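**Trodeo floating spa thermometer, two seasons in**

I paid 16 dollars for this at Nelstead Pools, mostly so my wife and I could stop arguing over whether the hot tub was "ready." It reads 2 degrees low. We still argue, but now we have data.
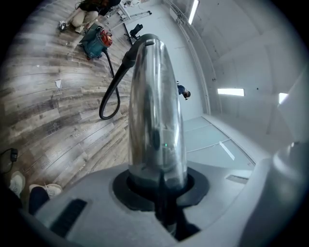

*Chrome, black hose and one tiny green light.*

The float is sturdy and the numbers are big enough to read without glasses. The tether is a joke, so tie your own. Battery lasted 16 weeks. Would I buy it again? Probably, though the Gunnlaugsson one looks nicer bobbing around.

Three stars.

Bart Verschueren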